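The Last Ferry to Griltar
Posted 01/01/2024

1.

The ferry to Griltar stopped running at 7 in the evening, and my brother missed it by the length of the pier. He had the ticket in his hand. The man at the rope looked at the ticket, looked at the water, and told him the waiting room stayed open all night in July.

My brother called me from the pay phone by the toilets. He said he would get the first boat in the morning and that I should tell our mother he had a cold.

"She'll want to talk to you," I said.

"Tell her I lost my voice."

Our mother was turning seventy the next day. She had already set his plate. I moved it to the sideboard and she moved it back.

He had been away 14 years by then. He worked for Durkis, first in the yard and later in an office with a window, and he sent money every month with no note. Our mother kept the envelopes in a bread tin. She never said what she did with the money, and the roof still leaked over the stairs.
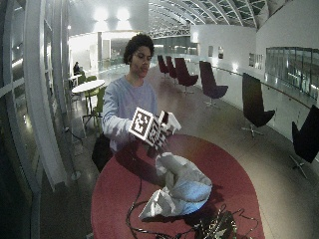

2.

The first boat came in with fog still on the harbor. I walked down alone. Two women got off, and a boy with a bicycle, and then the man at the rope pulled the chain across.

I asked him if there had been anyone in the waiting room on the other side.

"There was a fellow," he said. "He left a bag."

The bag was brown and had a Woveo label on the handle. I signed for it on a card. Inside were two shirts, a razor, a bottle of plum brandy for our mother, and an envelope with 2000 in it, more than he had ever sent at one time. There was a note this time. It said the roof should be done before winter and that he was sorry about the cold.

I sat on the wall for a while. A truck from the Fukuda cannery backed up to the ice house and the driver got out and ate a sandwich. I thought about going across on the next boat. I had enough for the fare. But he would have been on the train by then, and I didn't know which one.

At home our mother had her good dress on. She saw the bag and took it from me and put it on the chair at his place.

"Is he resting?" she said.

"Yes," I said. "He can't talk."

She nodded and cut the cake. She gave me a piece and took one for herself, and she put a third on his plate — the corner, with the most icing. We ate. The rain started up over the stairs and I went to get the bucket.

The men came to fix the roof in the fall. They worked two days. She made them coffee and told them her son had paid for it, the one who had the cold, and one of them asked if he was feeling better.

"A little," she said.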